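Small-batch filling automation (budgeting)

Small-batch filling automation means buying machines to fill, cap and set aside small bottles. Sellers quote for the arm and the pump. Buyers tend to find the rest later.
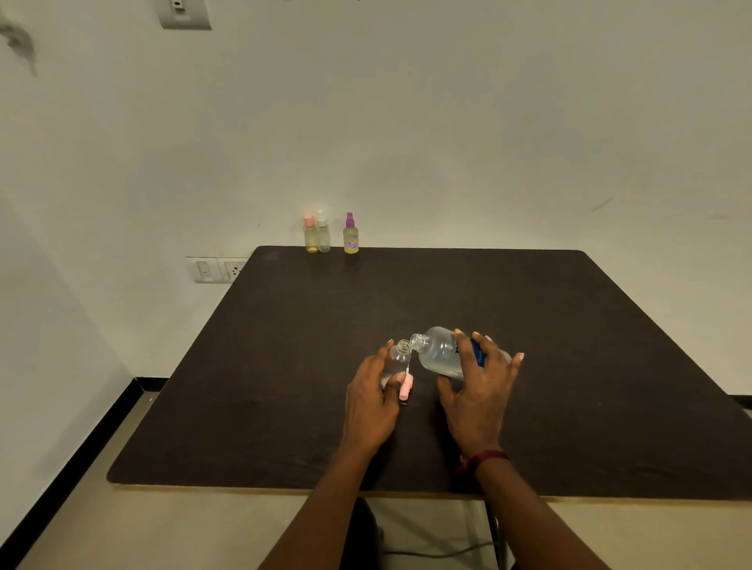 The usual case for purchase rests on cycle time, and the claims deserve doubt. The Sleiman cell, offered at Plistport, was rated at 100 bottles an hour. The Lundside trial reached 40, with an operator standing by.

Hidden costs

Grippers, spare nozzles and guarding made up 78 per cent of the Lundside overspend. Spray tops with dip tubes are harder to place than flat caps, and few quotes price them separately.
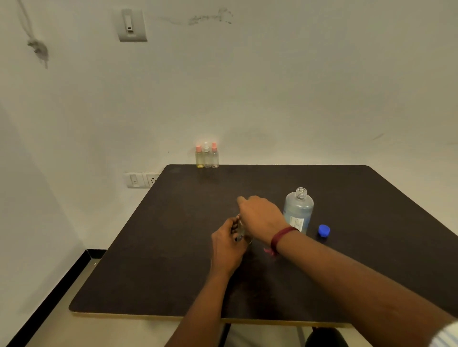
Training is also left out of most plans. Drutness, a planning sheet used by some buyers, allows five days for it, a figure its critics call hopeful. Changing bottle size can mean new fixtures, whereas hand work needs only a table.

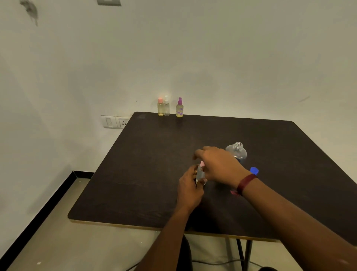
Payback

Claims of payback within a year assume full shifts. Small workshops rarely run them.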